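Walled bench

A walled bench is a work table with a flat rectangular top, a metal frame around its edge and upright panels on two or more sides. It is used for handling small or light parts that would roll or be knocked off an open table. The type is also called a tray bench or a cheeked bench; the panels are known in the trade as cheeks. Most walled benches are open at the front, where the work is done, and many are open at the back as well.

Construction

The frame is normally aluminium, joined at the corners with brackets and left in its natural silver finish. Steel is used for heavier work but is less common on small benches. The front rail carries most of the load, as clamps, lamps and mounting plates are usually bolted to it. A rail that bends under load will lift the top along its front edge, and for this reason the front rail is often deeper than the others.

The cheeks are cut from sheet metal, either flat or corrugated. Corrugated sheet is stiffer than flat sheet of the same thickness and needs no extra bracing over short lengths. Its main drawback is that the grooves collect dust and swarf. Where the grooves run upright, fallen matter drops to the top and can be brushed away. Where they run level, each groove has to be wiped separately. Cut edges are folded over or covered with a strip.

The top may be solid wood, coated board, metal, or stone and its imitations. It rests on a ledge inside the frame and can be lifted out for replacement. A narrow gap is left on all sides to allow for swelling, and is filled with a soft sealant on benches used for fine parts.

Surface colour and pattern

Plain white tops show dirt clearly but produce glare under strong lamps. Dark tops reduce glare and make pale parts easy to find, though scratches are more visible. Mottled tops in beige or grey fall between the two. They hide wear well and reflect light evenly. A small part close in colour to the mottling may be difficult to find, and clear or partly clear parts are the most affected.

The usual remedy is to keep strongly coloured parts, such as red or blue, for mottled tops and to place a plain mat under anything else. Mats are cut short of the cheeks so that they can be lifted by the edge. 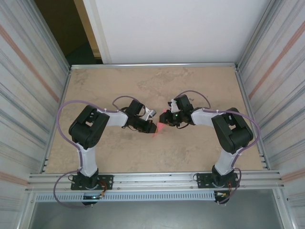 Oisín Costello disputes the use of mats on walled benches, arguing that a mat introduces a second edge inside the first and that thin strips slide under it. Costello recommends changing the top instead, and notes that a loose top on a ledge can be exchanged without removing the cheeks. The objection applies mainly to flat parts – rounded ones tend to stop at the edge of the mat.

Sizes

There is no common standard. The Drummond pattern, used in small repair shops, has cheeks 82 mm high and a top 20 mm thick. The Ilari pattern uses the same top with cheeks of 400 mm, which also serve to screen the work from draughts and from light entering at the side. High cheeks limit the reach of a person standing at the end of the bench, and Ilari benches are therefore worked from the front only.

The Drata workshop at Wesisdale revised its own drawings in March 2023, and its present list contains 9 sizes. Cheeks are supplied separately from the frame and are fixed through slotted holes, so that a high pair can replace a low pair on the same rails.

Care

Loose dust is removed with a soft brush, working from the cheeks inwards and then towards the open front. The top is wiped with a damp cloth and dried. Abrasive powders dull imitation stone and should not be used on it. Aluminium rails need only mild soap; strong alkaline cleaners stain the metal.

Bolts on the front rail work loose where fittings are moved often and are checked at intervals. Cables belonging to lamps or other fittings are tied back or led over the front rail, clear of the top. Sealant in the edge gap hardens with age and is cut out and renewed when it starts to pull away from the frame.

See also

Assembly bench
Lipped tray
Potting bench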